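The Witley Bus

Nataša Vukčević had driven the 26 between Vekdale and Witley for ten years, and on her last morning she was early.

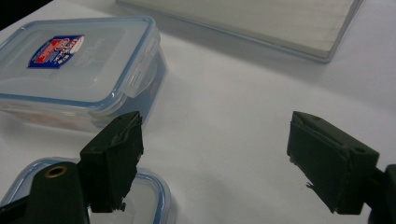
She walked once around the bus with the flashlight, the way they had taught her, and kicked each of the front tires. Then she got in and turned on the heat. The seat had a dip in it that fit her and would not fit whoever came next.

The company had sent a letter in May. Condard was taking over the county routes, and Condard did not want the Witley run. There were 205 people in Witley now. The letter said passengers could call a number and arrange a ride one day ahead.

Mr. Pramanik got on at the feed store. He was the only one waiting.

"They tell me you're done," he said.

"After tonight."

He paid, though she had her hand over the box. He sat behind her, where he always sat, and held his hat on his knees. They went past the quarry and over the low bridge. The river was up, and there was a branch caught against the second post.

"What will you do?" he asked.

"My sister has a place on the coast. I might go for a while."

"Do you like the coast?"

"I don't know. I've only been there in winter."

He thought about that until the grain elevator. A truck came the other way, and the driver lifted two fingers off the wheel. Nataša lifted two back.

"I have the number," Mr. Pramanik said. "The one to call. I tried it yesterday, to see."

"Did it work?"

"A woman asked me where Witley was." He turned the hat around. "I said it was at the end of the road. She said she would need more than that."

Nataša laughed, and then he did too — a short, dry sound she had not heard from him before.

At the Vekdale clinic she opened the door and he stood up slowly. He had his hand on the rail. It was raining a little.

"Four o'clock," she said. "I'll wait if you're late."

"I won't be late," he said, and put on his hat and went down the steps.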